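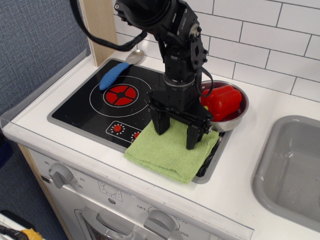

Deirdre Breathnach wrote in to ask whether my kitchen checklist works for a rental, seeing as she can't change the stove or the outlets. Yes, Deirdre, nearly all of it does! I've gone back over the whole thing with renters in mind, and my comments are under each line (skip them if you only want the list).

Home kitchen safety check
Last gone over: 24/09/2018

1. Towels and pot holders kept away from the burners.
I fail this one more than any other. The oven door handle is so handy, and I still catch myself hanging a towel there. A hook by the sink fixed most of it.

2. Smoke alarm tested, date written on the side.
Push the button and hold it. Mine chirped all through August before I gave in and bought a new one - don't be me.

3. Extinguisher within reach, needle in the green.
Ours was behind 13 grocery bags and a waffle iron. It lives by the back door now. If you rent, ask the landlord whose job it is to replace it, and get the answer in an email.

4. Cords not cracked, not pinched, not running behind the stove.
Pull the toaster out and look at the whole cord. I found two bad ones, both on things I hadn't used in years, and out they went.

5. Range hood filter washed.
Hot water, dish soap, leave it to soak while you do the rest. Tomás Lenihan swears by baking soda and he may be right, mine came out a bit streaky without it.

6. Stove knobs turn to off with a proper click.
One of ours was loose. Renters, this is a repair request, so send it today.

7. Cabinet under the sink: no leaks, cleaners latched away.
Run your hand along the pipe, all the way to the back. The latch on ours is the cheap stick-on kind and it's held up fine through six months of my nephew.

8. Pan lid where you can grab it.
For a grease fire you slide the lid on and turn off the heat. No water, ever. I went over this with the kids too (they were bored, but they can repeat it).

Still open at my house: number 5, again, and the light over the counter, which flickers when the fridge kicks on. The electrician is coming to look at that.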